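In Defence of the Plain Table

Office suppliers in Grusside now sell desks with trays, cable channels and moulded hollows for cups. A fitted desk costs 1,740 at Merkthorpe; the flat version costs less than half that. My view is that the flat one is the better tool.

A hollow is a fixed decision. It assumes one diameter of cup and one position of the hand, and it collects dust at the rim. Most of us change mugs more often than we change desks. 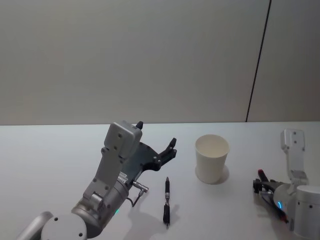 Pale surfaces are the second point, and the one on which I meet most resistance. The complaint is that white shows every mark. It does, and a mark that shows gets wiped. The same contrast works for small objects: a black pen on a white tabletop is found at a glance, and even its faint grey shadow helps. On dark walnut the same pen has to be felt for. A paper cup is the reverse case, but a cup is large enough to look after itself.

I would keep 2 rules for a shared table. Leave the surface flat, and put the storage underneath, at least 100 mm below the top so that knees still fit. Trays can be bought later by those who want them.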